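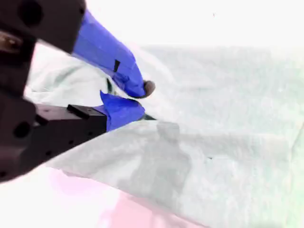
Why does our archive show the original lede of a wire story after the agency has corrected it?

The archive stores the text as it was at first ingest, and a correction replaces that text only when it arrives under the same story ID. In this case the corrections arrived under new IDs, so the importer filed them as separate stories and left the old ledes in place.

Ticket summary
Product: Zomeo news archive, hosted
Customer site: Amelby (media criticism, US politics desk)
Component: wire importer, correction matching
Severity: high
Opened: December 18, 2022
Status: resolved, one item deferred

Reported problem
Amelby publishes side-by-side comparisons of wire ledes, usually the first version of a political story against the version that ran after editing. Their editor noticed that a post accusing a wire desk of leaving a loaded opening sentence uncorrected was wrong. The agency had reworded the sentence the same evening. The archive page linked from the post showed only the first version, with the label "No revisions". The corrected story was in the archive, but as an unrelated entry with its own page.

The customer had already added an editor's note to the post. They asked for the cause, a list of affected stories, and a way to keep it from happening again before the next session coverage starts.

Expected behavior
A corrected story appears on the same page as the original, as a later revision, with a time stamp and a diff.

Actual behavior
Two pages. Neither refers to the other. The first says "No revisions". The second has no correction note in the displayed text, although the note is present in the raw file.

Log

Entry: First checks
Confirmed on the customer's account and on our test account using the same feed file. Browser cache ruled out. The page was generated fresh each time and still returned the original lede. Search index is consistent with the database, so the error is upstream of both.

Entry: Raw files
Pulled the raw files for the story in the customer's post. Original and correction both came through Sezer, which relays the wire feed to us. The original carries a story ID and a revision number. The correction carries a different story ID, with the original's ID placed in a field named "supersedes". Our importer does not read that field. It compares story IDs only.

Asked Sezer whether this was a change on their side. Reply received: the field was added in June, and corrections have been sent under new IDs from that point on. Updates that are not corrections (added quotes, longer versions) still use the original ID. This explains why most revision pages looked normal and why the fault went unreported.

Entry: Scope
Ran a query against every wire item on Amelby's account with a value in "supersedes". Result: 3,694 items. Each of these is a correction that was filed as a new story.
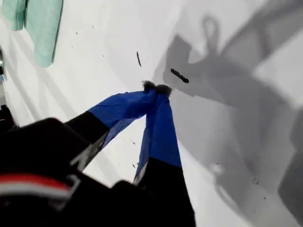 Most of them have no effect on anything the customer has published, as they concern sports scores, market tables and obituaries. Filtered the list to items linked from an Amelby post. Result: 20. The list was exported and attached to the ticket so that the editor could go through the posts by hand. We can't tell from our side whether a given post relies on the changed wording.

Entry: First fix attempt, failed
Patched the importer to read "supersedes" and attach the item to the story it names. Worked on the reported story. Failed on stories corrected more than once: the second correction names the first correction as its parent, and the first correction no longer had a page of its own after the merge. Importer logged "parent not found" and dropped the item. Rolled back on the test account. The customer's account was not touched.

Entry: Second fix
The importer now follows the chain of "supersedes" values back to the earliest ID and files everything under that one. Old IDs are kept as aliases, so links already in print or in posts still open the right page. Re-ran the test set. Corrections sort in the order received and the correction note is displayed at the top of the revision it belongs to.

Entry: Exceptions
After the full rebuild, 11 items were still unmatched. In each case the ID in "supersedes" points to a story that was never delivered to us. These pages now carry the label "Earlier version not held" in place of "No revisions". The customer agreed to the wording.

Entry: Publishing plugin
Amelby embeds quotes through Drakia, which keeps its own copy of the text at the time of embedding. Rebuilding the archive does not refresh those copies. Customer must open each affected post, select the quote block and choose Refresh source. There is a bulk option, but it also overwrites quotes where the editor wants the first version shown, so we advised against it.
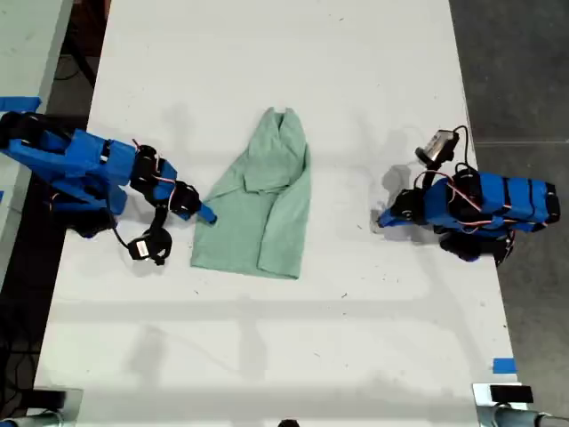
Folded mint-green garment on a white tabletop, with two blue robot arms.

Entry: Customer check
Editor reports that 2 of the linked posts made a claim that the corrected lede contradicts, counting the one in the original report. Both have been amended. The remaining posts quote sentences that did not change.

Workaround for accounts not yet rebuilt
Open the story page and choose Raw file.
Copy the story ID from the header.
Paste it into Advanced search, with the field set to "All fields".
Any result other than the story itself is a later correction. Compare the text before quoting.

Deferred
Alert by e-mail when a story linked from a published post receives a correction. Logged as a feature request. No release date.

Resolution
Importer patch applied to Amelby's account and archive rebuilt. Other accounts that take the feed through Sezer are queued for the same rebuild. Ticket stays open to replies until the queue has cleared.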